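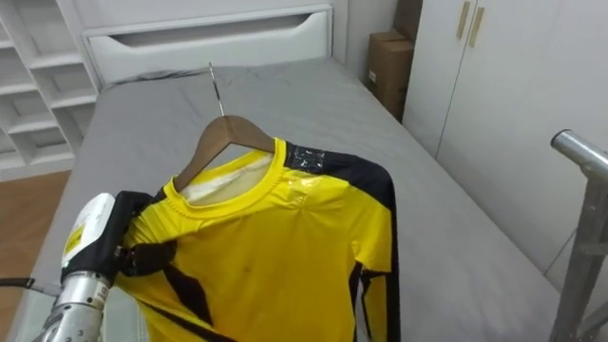 Geltero open day: went so you don't have to

gusset_44
Posted October 14, 2020
Took myself to the Geltero open day at the Acharya building. Sign said doors at 10, which in the dialect of engineers means the kettle was on by 10 and the robot a good while after. They've fitted out a little bedroom in there: grey bed, white wardrobe, couple of boxes in the corner as if somebody's halfway through moving in. The job on show was putting a shirt on a hanger. A yellow and black one, so at least you could follow it from the back row.

I have put shirts on hangers all my adult life without anyone coming to watch. I stood there for 16 minutes and would have stayed longer if my parking had allowed it.

kelpie_on_toast
So did it hang the shirt or not?

gusset_44
Saw it with the hanger in the shirt and a fistful of shoulder. Then the parking. You'll want someone with a bus pass for the ending.

dunnybrush
I was at the June one, when it was Erkiten's turn in the same room and the task was socks. No one has spoken of the socks since. What's the point of these days if they only ever pick the easiest chore in the house?

Marl_and_Co
Disagree on easiest. A mug stays the same shape when you pick it up. A shirt has other ideas, and a hanger is an awkward object on its own before you put a floppy one around it. Here's my favourite bit of the morning, one hand on each shoulder and the hook sitting up in the middle. My nan would have told it to mind the collar. 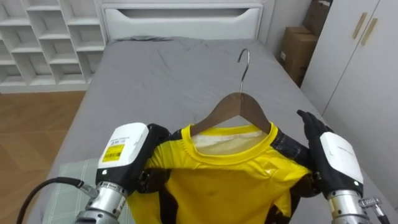
Page 2 of 3

dunnybrush
Two arms and a whole engineering team to do what a hook on the back of a door does for me. My own shirts live on a chair. The chair has never needed a firmware update.

Marl_and_Co
The chair isn't putting anything in a wardrobe either.

dunnybrush
Neither was that thing while I'm guessing you were watching.

Marl_and_Co
I'll give you that one. The bit I saw was all over the bed.

offcut_annie
Came for the robot, stayed for the carpentry. Did anyone else look at what it was standing on? Pine boxes, raw, knots and all, screw holes showing, and one box comes further forward than the other. All that money upstairs and the shoes are from my shed. I mean this as praise. I'd have run a sander over the front ends, mind, and I told the woman with the lanyard so. She wrote it down, or wrote something down.

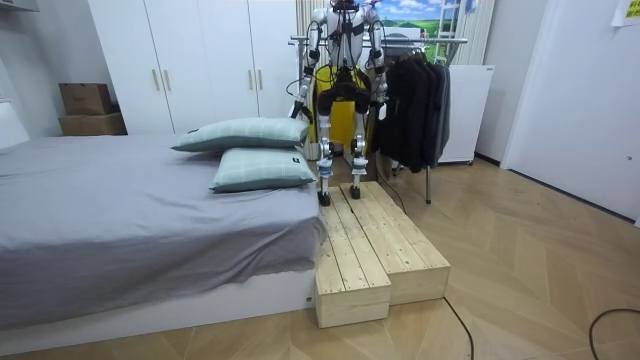
On the step beside the bed, arms down.

kelpie_on_toast
Okay, the legs are bigger than I'd pictured. I had it in my head as a pair of arms on a trolley.

gusset_44
Same, till I got round the side. Nice floor too. Herringbone. Better than my place.

offcut_annie
The floor is lovely and I refuse to be drawn on the pillows.

tin_lid
Has anyone heard if Prornusix are doing one? I rang and got a recorded message telling me to email, and the email told me to ring. If that's their automation I'd like to see a demonstration of it.

dunnybrush
Finally, a robot story I believe.

Marl_and_Co
They told me they'd let people know through the Acharya noticeboard. The physical one, cork, by the lifts. I only go past it for the bakery, but I'll have a look.

gusset_44
For anyone going to the next Geltero day: the tea's free, the biscuits are 2 dollars, and the all-day parking is round the back of the building and not out front where I was. Bring a jumper, the hall was freezing.

kelpie_on_toast
And will there be an ending this time?

gusset_44
I'll get the bus.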